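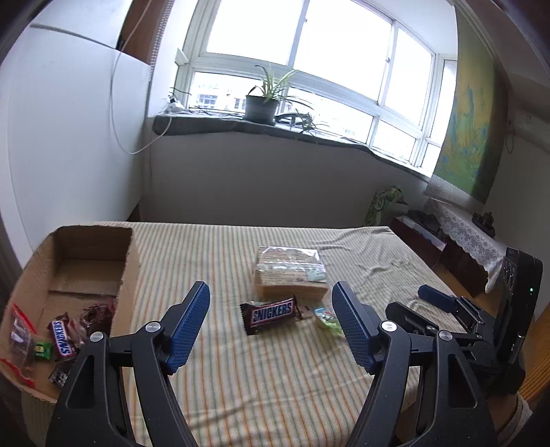
Planning software at Votavo: an interview with Ljubica Kadrić

Ljubica Kadrić leads the planning group at Votavo, where her team maintains Doso, the software layer that turns recorded hand-held gripper demonstrations into motion plans. She spoke with us on a Tuesday in September.

Ms. Kadrić explained that the current release was trained on 2,190 demonstrations of small-object handling, most of them recorded in ordinary homes. Wrapped sweets and chocolate bars form a large share of the objects.

"A wrapper is hard for perception," she said. "It shines, it folds, and its outline changes when the fingers close. We used to model each item as a box. The planner would then choose a grasp that looked fine on paper and missed the edge of the bar."

The group has since replaced the box model with a contact estimate that is updated at every control step. Ermira Janevski, who wrote most of the new module, described the change as modest in size.

"It came to 705 lines, and a good part of that is logging," Ms. Janevski said. "The harder work was timing. Two grippers have to share one clock, and we had three separate sources of delay."

Asked about striped bedding and bright windows, Ms. Kadrić said both remain on the list of open defects. Strong backlight still lowers the confidence of the colour channel, and the planner slows down in response.

"I would prefer that it slow down," she said. "Our partners at Najjar have asked for a setting to turn that behaviour off. We have not agreed to it yet."

The next release will add a replay tool for comparing planned and recorded paths.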